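How to Reattach an Ornament to a Red Cord Without Gluing Yourself to It

Filed under: Crafts > Jewelry & Small Repairs
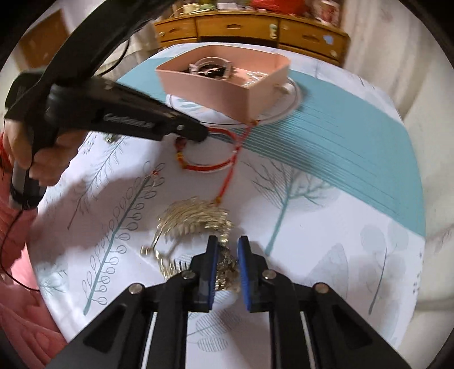 Gold ornament, red cord, braided bracelet. Put a cloth down first.

Every household has one piece of jewelry that comes apart on a schedule. Mine is a fan of thin gold strands on a red cord, bought at the Rutbridge winter market in February and back on the repair table by the end of the month. The stall holder told me it would last for years. I suppose it will, if you count the years it spends in a box.

The fix takes 25 minutes, most of it waiting.

What you need

A small tube of clear jewelry glue, a toothpick, tweezers, sharp scissors, and a plain cloth you don't love. Pale is best. Gold bits dropped on a patterned tablecloth are gone until you move house.

You can use a hot glue gun, and plenty of people do. It grabs fast, fills gaps, and leaves a blob the size of a pea if you breathe at the wrong moment. Use the low setting and the finest nozzle you can find. I keep mine for the backs of things.

Keep an open box on the table for loose pieces. A saucer works too, right up to the first sleeve that catches it.

Steps

1. Lay the ornament face up with the cord stretched away from it. If there's a bracelet on the same cord, leave it on and push its loop off to one side. Untying everything "to make it easier" is how I lost an evening.

2. Find the knot nearest the ornament and tug it gently. If it slides, retie it before any glue goes near it. Glue on a bad knot gives you a permanent bad knot.

3. Trim the fuzzy end of the cord at an angle. Wet the tip, twist it, and feed it through the base of the ornament. Allow roughly 3 attempts and one short speech.

4. Tie a double overhand knot and pull it snug. The strands bend if you look at them sternly, so hold the piece by its thick twisted base.

5. Pick up a dot of glue with the toothpick and touch it to the back of the knot. One dot. The tube holds enough for 1,000 repairs and will try to deliver them all at once.

6. Leave it flat for 15 minutes, then trim the tail. Give it a full day before hanging any weight on it.

If the glue strings

Hot glue leaves cobwebs. Wait until they're cold and roll them off with a fingertip. Pulling them warm takes the little gold pieces along for the ride.

Replacement cord costs 75 cents a yard at the bead shop in Fescombe. Buy two yards. The bracelet will be next.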